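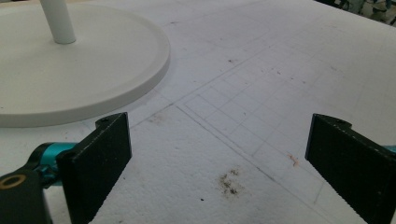 The base, sitting on its foam sheet

Wobbly white stand, is it the base or the floor?
Posted by Gilleck, Mar 29, 2023

Hi all, hoping someone can help! I bought a Florkamine stand second-hand in July (round flat base, one pole) and it leans. Not loads, but once I've put the shade on it looks drunk. I've tightened the pole by hand as far as it goes and it still has a bit of play in it. Our floor is old boards so it could be that, I suppose? I don't want to spend much, the thing only cost me 3 quid.

Lui
Try it on a worktop first. If it stands straight there, it's your floor, and a felt pad under the low side will do it. If it still leans, tip it over and look for a nut underneath. Mine was loose and half a turn with a spanner sorted it. Don't go mad, the thread on mine was soft.

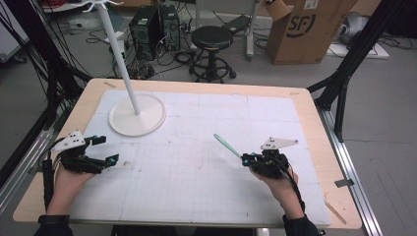 Gridded mat on the table

I do all my checking on one of those mats, by the way. Set the edge of the base along a line, turn it a bit at a time and you soon spot where it rocks.

kukport109
just get a new one

Gilleck
Thanks Lui, there was a nut! Hidden under a sticker, would never have looked. It's much better, though there's still a tiny lean towards the window, so I'll get some felt pads as well. They only had them in packs of 100 at the shop, so if anyone wants some...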